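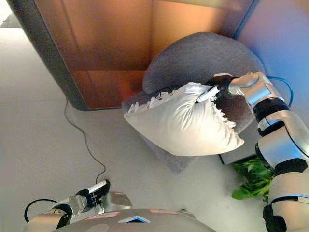 How a Robot's Grippers Are Looked After

A robot that picks up household things needs a good grip. At the Asmont workshop, the robot has two arms, and each arm ends in a black gripper. The right gripper is holding a white pillow by one corner.

Soft things are hard to hold. A pillow bends and swings, and its cover can be slippery. If the fingers of the gripper are dusty, the cloth may slide out.

Manikandan Kurian checks the robot each morning before it starts work.

First he switches off the power to the arms. A gripper can pinch, so no one touches the fingers while the power is on.

Next he wipes each finger with a damp cloth and lets it dry. He looks for threads. Fringe on pillows and blankets sheds small fibers, and these can get caught where the fingers move.

Then he checks the cables. A thin blue cable loops over the right arm. The loop has to be long enough for the arm to bend – a tight cable can pull out of its plug.

Last comes the grip test. The robot closes each gripper on a foam block and opens it again. A small computer counts every squeeze. In December the count for the right gripper was 2586. Manikandan writes the number in the logbook, and Rasa Grigaitė uses it to decide when to order new finger pads.

Word to know
Joint: a place where an arm can bend or turn. Your elbow is a joint.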